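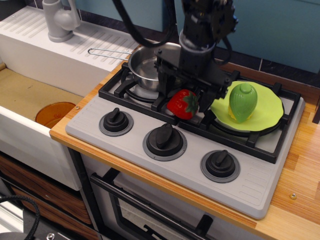
Play kitchen, stove end. Pot on the back left burner, green plate on the right.

Home > Forum > Toys and Play > Play kitchens

Toy stove – keep the grate on or take it off?

randi_k
We picked up a second-hand play kitchen in October, $65. Grey stove, wooden countertop, white sink beside it. The black grate covers both burners and I like the look of it, but my two-year-old wants everything to sit flat. Has anyone taken theirs off for good?

Satness99
Leave it on. Ours has been on since we bought it and the plates sit fine. Small fruit rolls a bit, so we put it in a bowl.

woltix
Disagree. I took ours off after a week and there's been a lot less yelling. It's in the cupboard for when she's older.

Satness99
Fair enough, but then you lose the part that looks like a real stove. My kids copy what I do at ours, grate and all.

aqeelb
Does the little pot with the wire handle stay put? My son catches the handle with his sleeve every time. Thinking of swapping it for one with a short handle.

randi_k
It tips if he bumps it. I turn the handle toward the sink and that mostly works.

woltix
Short handle is better. Also check the knobs – one of ours came loose.

randi_k
Knobs are tight, checked Wednesday. Going to try a week with the grate off and see if he notices.

Print this thread | E-mail this thread
Contact us | © Eltura Forums | Back to top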